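We use cookies to keep this site working. Accept / Manage settings

How to wash up when you're short of hot water

When we first moved into the flat at Flanstead, the boiler gave us enough hot water for nearly 9 minutes and then sulked, so I learnt to wash up with one bowlful (and I still do it now, out of habit!).

Scrape everything first, then fill the bowl halfway and add a small squirt of liquid. Do the glasses, then cutlery, then plates, and leave anything greasy until the very end. Pans can soak in the old water while you have a cup of tea. 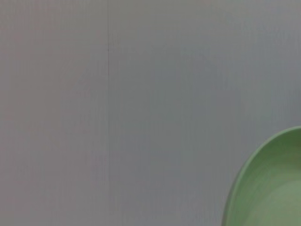
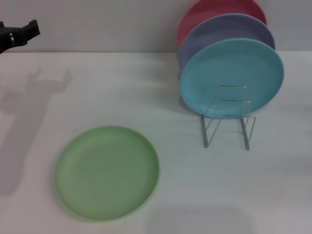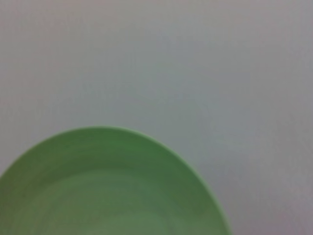
Middle picture: three plates standing in the wire rack, with the green one flat on the table.

Rinse in cold, it does no harm at all, and stand the plates on edge with a little gap between them if you've room. I do let mine drip dry overnight, though my mother would have had a tea towel out before I'd turned round. Wipe the bowl last and tip it up to drain.

Last updated 07/11/2023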